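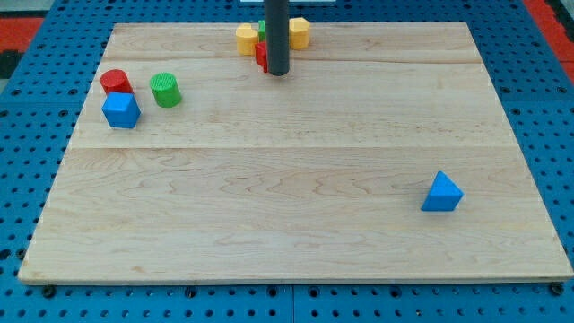

Figure 4. Light wooden board with a visible seam between planks, lying on a blue perforated surface.

3.2 Boards and their care in the home kitchens

Chopping boards came up in nearly every interview, often before we had asked about them. We had expected people to talk mostly about knives and pans, as they did in the pilot study in Kevden. In Granthorpe the board was the item that people had kept longest and held the firmest views about. Most households owned a wooden board and at least one plastic one, and the wooden board was usually the one left out on the worktop.

Boards made from several strips of wood glued side by side (Figure 4) were more common than boards cut from a single piece. Few people had chosen them for that reason. When asked, most said they had bought what the shop had, or had been given the board when they moved house. The seams mattered to them only once a board had begun to open along one. Several people described this as the board "going", and a board that had gone was moved to bread, then to the shed or the garden.

Care varied a good deal, even between people living under the same roof. The most common routine was a quick wash by hand with hot water and washing-up liquid, after which the board was stood on its edge to dry. Some households oiled their boards. The oils named were sunflower oil, olive oil and a mineral oil sold for the purpose, and people who used one kind tended to disapprove of the others. One retired cook rubbed hers with half a lemon and coarse salt every October, when the apples came in, and did nothing else to it for the rest of the year.

The rules about what could be cut on which board were stricter than the rules about washing. Raw meat was kept off wood in most kitchens. Onion and garlic were a second dividing line, and in homes where fruit was cut daily this was often the rule that caused arguments. People dealt with it by giving each side of the board its own use, marked by a burn, a stain or a notch on one corner. Visitors were expected to learn this, and adult children coming back to stay were corrected more sharply than guests.

We did not find that these rules followed public advice on food safety very closely. Matei and Amin noted the same in their diary study of Hegde, where people could repeat the advice quite well but had learned their own habits from a parent or from a first shared house. Our interviews support this. When we asked where a rule came from, the answer was usually a person. Leaflets were mentioned rarely, and then mainly by those who had worked in school or hospital kitchens.

Age made less difference than we had thought it would. Younger people were more likely to put a wooden board in the dishwasher, but many had done it once, seen the board warp and stopped. The stronger difference was between people who cooked daily and those who did not. Daily cooks wiped the board between tasks and often kept a damp cloth under it to stop it slipping. The others tended to bring the board out for a single job and put it away again, sometimes before it had dried.

A limit of this part of the study is that we relied on what people told us. We asked 14 households to keep a short written record of board use as well, and the entries became thin after the first few evenings. The records that were kept up agree with the interviews on washing and disagree with them on oiling, which was reported far more often than it was written down. We return to this gap in Section 5.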